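Geson Handheld Gripper Sets - Maintenance and Setup Meeting
Minutes, June 12, 2018
Location: Drastlow workshop, small meeting room
Chair: Chandrasekhar Suvarna
Present: maintenance, calibration, field operations, parts store
Apologies: purchasing
Minutes taken by: calibration

1. Previous minutes

Accepted with one correction. Under item 4 the torque driver was recorded as returned to stores. It was returned to the calibration bench and is still there. Stores to update the tool register.

2. Status of set 7

Set 7 (left and right unit) came back for its scheduled service with a fault note from field operations. The note reads: "Right closes late, left OK." Maintenance confirmed the fault on the bench. With both triggers pulled to the stop, the left unit closed fully and the right unit stopped with a visible gap at the fingertips.

The right unit was opened. The finger carriage on the inner rail had picked up fibers and a thin film of dried starch. The rail itself was not scored. The carriage was removed, wiped with isopropyl alcohol, dried, and refitted with a light coat of the Poojary dry lubricant. After cleaning, the gap was smaller but still present. The remaining error was traced to the return spring, which had been seated one notch off at the last rebuild. Spring reseated, gap gone.

The left unit was cleaned in the same way. No parts replaced.

Field operations asked whether the starch film could come from rice or noodle tasks. Maintenance could not say which task caused it. Agreed that units used near food are to be wiped down at the end of each session and not left until service.

3. Finger pads

Discussion of pad wear. The present pads are bonded with double-sided film and lift at the leading edge first. Once the edge lifts, thin round objects roll out of the grip when the wrist is turned. Flat objects are not affected until much later, so a unit can pass a check with a block and still fail in use.

Chair proposed adding a thin round object to the check. A plain wooden chopstick was accepted as the test piece. It is cheap, stores can keep a bundle, and it shows up uneven finger pressure well. Procedure as agreed:

Close the fingers on the chopstick near its middle, stick upright.
Hold for 40 seconds with the trigger at the stop.
Turn the wrist a quarter turn each way.
Lower the stick into a paper cup and release. Repeat 22 times per unit.
Any slip on the turn is a fail. Replace both pads, never one.
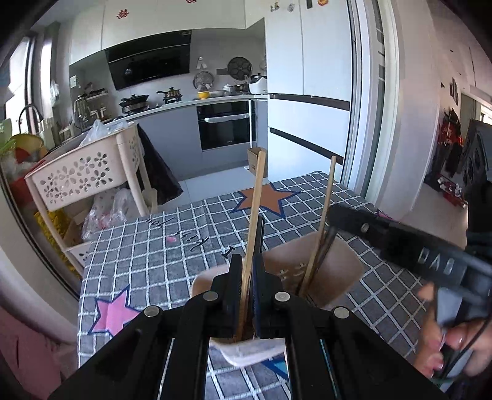
Calibration pointed out that pad replacement changes the closed position slightly and that the zero has to be taken again afterward. This was missed on set 4 in the spring, and the width readings for that set were offset until the next service. The service sheet will get a separate line for re-zeroing after pads, with a box for initials.

Stores reported that pads from the new Hilwood batch are a little thicker than the old ones. Mixing batches on one unit is not permitted. Old stock to be used up first, in pairs.

4. Cable and strain relief

Two sets have shown dropouts when the operator bends the wrist fully. On both, the fault was in the cable where it leaves the body. The connector was good in each case. Maintenance has been shortening the cable and re-terminating, which works once or twice before the cable is too short to route comfortably.

Options considered:

A molded boot at the exit. Needs a new rear cover. Purchasing to get a price.
A loop of cable tied to the arm. No new parts, but field operations objected that the loop catches on basket handles and drawer pulls.
Operator holds the cable loosely in the palm. Already done by some operators out of habit. No objection, but it cannot be relied on as a fix.

Decision - molded boot if the price is acceptable, otherwise revisit. Until then the cable is to be checked by flexing it at the exit with the live signal on screen. A flicker counts as a fault even if the signal comes back.

5. Screws

The screws on the upper surfaces were found loose on one unit of set 5. No threadlocker had been applied. The rebuild instruction says to use it but does not say which grade. Medium grade to be written in. Screws are to be tightened crosswise with the torque driver, and the finger travel checked by hand before the unit is connected. If travel feels stiff after tightening, back all the screws off and start again.

6. Service interval

The log now holds 279 completed sessions. Over half of the faults recorded were found by operators between services, most of them pads. Maintenance asked for a shorter interval on pads only, with the rails and spring left as they are. Agreed. Field operations will do the pad check and send back only the units that fail. Interval to be reviewed in October.

7. Actions

Stores: correct tool register, hold chopsticks and paper cups as test stock, separate old and new pads.
Maintenance: update rebuild instruction with threadlocker grade and a photo of correct spring seating.
Calibration: add re-zero line to service sheet, recheck set 7 before release.
Purchasing: price for molded boot and rear cover.
Field operations: wipe-down at end of session, pad check with the chopstick procedure.

8. Any other business

Set 7 to stay at Drastlow until the recheck is signed. Set 3 goes out in its place, with its own charger.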